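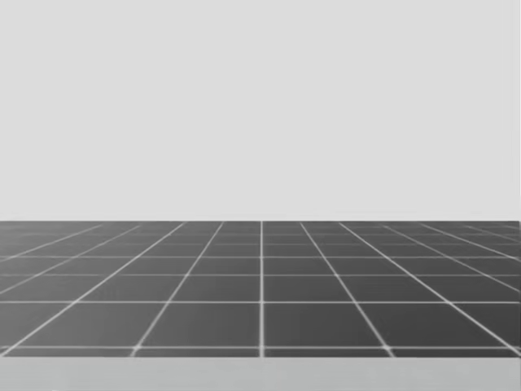

Dark grey tiled floor with thin white lines, pale grey behind.

Dye notebook, Brorham, May, begun 9.40 with the kettle on

Back to the madder, then. I said at the end of the last entry that I would leave it alone until the weather warmed up, and it has warmed up, so I have run out of excuses. Shirin had already weighed out the Skaltberg wool when I came in (bless her) and labelled every skein with those little folded bits of Tyvek that survive the pot, so all I had to do was put my apron on and look as if I had been there all along.

The question is still the brown. Last time the bath came up a lovely clear brick colour in the first half hour, then went dull while we were eating our lunch, and the wool that came out of it was the colour of an old flowerpot. There is nothing wrong with an old flowerpot, and Wiebke has asked if she can have that skein for a hat, but it is not what the Schmieder recipe promises and it is not what we told the weaving group they would be getting. My own view is that we let it get too hot. Wiebke thinks it is the water. We have agreed to be polite about it until there is some wool to look at.

What went into the pot:

Skaltberg wool, scoured yesterday and left to soak overnight, 700 g dry weight
Ground madder root from Proltell, batch 874, the same weight as the wool
Alum from the big tub, 14 per cent
Rainwater from the butt, strained twice through the old pillowcase
A spoonful of chalk, held back for now

I ought to say something about the alum. The card pinned above the scales still says 12 per cent, which was right for the finer wool we had over the winter. This Skaltberg stuff is a good deal greasier and I don't think it takes the mordant as evenly, so I went up a little. Please would whoever changes the card put the name of the wool next to the figure, so that we don't go round in this circle again when the next sack arrives.

11.15. The madder has been steeping in warm water since I started writing, and the smell has reached the passage, that sweetish smell somewhere between beetroot and a garden shed. I am rather fond of it. Shirin is not, and has gone to wind bobbins. I have put the root in a muslin bag this time and tied it off properly. Picking the gritty bits out of the last lot took me a whole evening, and I was still finding them in my cardigan at bedtime.

Wool in, heat on the lowest setting. I am going by the thermometer and not by my hand, which I have to admit was how I did it before. Holding at 60 degrees, with the lid half on. It does creep up if you turn your back, so I have moved my stool next to it and am writing this on my knee, hence the handwriting.
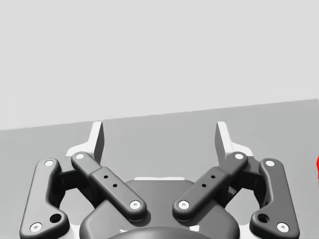 12.50. Still at 60, give or take a degree, and the colour is holding. I lifted a corner of one skein on the wooden spoon and it was a proper warm orange-red, a bit patchy near the tie where I had pulled the figure-of-eight too tight. I have loosened the others as best I could without tangling everything. Wiebke came to look, made a small noise that could have meant anything, and asked whether I would try the chalk. She is quite right that our rainwater is very soft and that madder likes a bit of lime in it, so in it went, stirred to a cream first in a cup of the bath. The red deepened while we stood there. I would like to say I was gracious.

It does mean, of course, that we have now changed the heat and the water in the same pot, and whichever of us is right we shan't be able to prove it from today. I knew that as I tipped the cup. For the next go I should like to run two small pots side by side, one with the chalk and one without, both kept at the same heat, using the thin skeins left from the sampler. Shirin, could you see whether there is enough of batch 874 to do it? If we have to open a new bag we may as well start the comparison from scratch.

3 o'clock. Heat off. I am leaving the wool in the bath to cool by itself overnight, with a plate on top to keep it under. Please don't be tempted to lift it out for a look, however nicely the weavers ask. I will rinse in the morning, and the used root can be saved for a second, paler bath, so it should go in the lidded bucket and not on the compost.

Odds and ends while I think of them. The little scales are drifting again and want new batteries. The pillowcase has a hole in one corner, so strain from the other end. Wiebke has the Schmieder book at home and will bring it back once she has copied out the pages on weld. And the drying rail could do with a wipe before tomorrow, there is still some blue on it from the indigo and I don't fancy purple stripes.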